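Gronness Gripper Kit – Set-Up Guide (community edition)
Section 4: First grasp in the simulator

14 comments | Share | Save for later

Do this section before you bolt anything to a real arm. Plistlow, the simulator that ships with the kit, is good enough to catch a bad offset or a reversed finger. I would not trust it for much beyond that, whatever the box says about "ready on day one."

Before you start you need the kit firmware loaded (Section 2), the finger pair defined in the tool file (Section 3), and 900 MB of free disk space. The quick-start card says 780. The installer stopped on me at 780, so believe the larger number.

4.1 Load the stick task

1. Open Plistlow and choose Tasks > Basic > Two-Color Stick.
2. Set the port to 1651. The default is blank, and the program will sit there without an error until you fill it in.
3. Click Connect. Wait for the status dot to turn green.
4. Switch the view to Wrist. The Overview camera looks nicer but hides the gap between the fingertips and the part.
5. Press Open. Both fingers should move outward by the same amount.

Note: If only one finger moves, go back to Section 3 and check that the second joint is set to mirror the first. The "Auto-pair" button is supposed to do this. It did it for me on the third try.

4.2 Check the approach

Bring the gripper down with the jog keys until the fingertips are level with the white part of the stick. Stop there and do not close yet. Compare your wrist view with the one below.
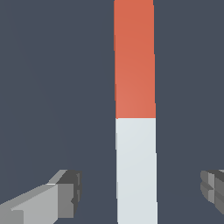 Fig. 4-1. Wrist view in Plistlow, fingers open on either side of the white section.

The stick sits closer to the right finger than to the left one. The manual calls an approach like this "centered within tolerance" and tells you to go ahead. I disagree. With an uneven gap, one finger gets to the part first and shoves it toward the other. A simulated stick may put up with that. A glass vial on your bench may not.

6. Jog sideways in small steps until the two gaps look even.
7. Look at the lean of the stick. A very slight tilt in the wrist view is fine for this task. If it is easy to see from across the room, re-zero the wrist.
8. Save the pose as APPROACH_1.

CAUTION: Do not judge the gap by the background. It is one flat color with no floor line and no shadows, so it gives you nothing to measure depth against. Use the distance readout in the side panel.

4.3 Close and lift

9. Set grip force to 7. This is a unitless dial and I have found no page that converts it to anything.
10. Press Close and wait for the Contact message.
11. Raise the gripper slowly with the jog keys. Watch the line between the orange-red and white sections – if it shifts in the wrist view during the lift, the stick is slipping.
12. Lower, press Open, and repeat from the saved pose until you get the same result several times running.

Note: The grasp score at the end of each run is generous. I got "Excellent" on a run where the stick had slid well down between the fingers. Treat the score as decoration and go by the line.

CAUTION: Do not copy your simulator force setting to the real gripper. Start at the lowest setting and work up, with a hand on the stop button.

4.4 About the Won add-on

Ziltgate sells a paid add-on named Won that promises to learn the approach for you. It needs a saved APPROACH_1 to begin with, so you will do steps 6 through 8 either way. I would hold off until they publish results on something other than a smooth stick in two colors. If you already own it, leave it turned off until Section 6.

Next: Section 5, Mounting the fingers

We use cookies to remember your settings and measure traffic. Accept | Manage choices

Related
Gronness tool file: fields that matter and fields that don't
Plistlow will not connect: things to check
Ziltgate support plans compared
Reading the distance readout in wrist view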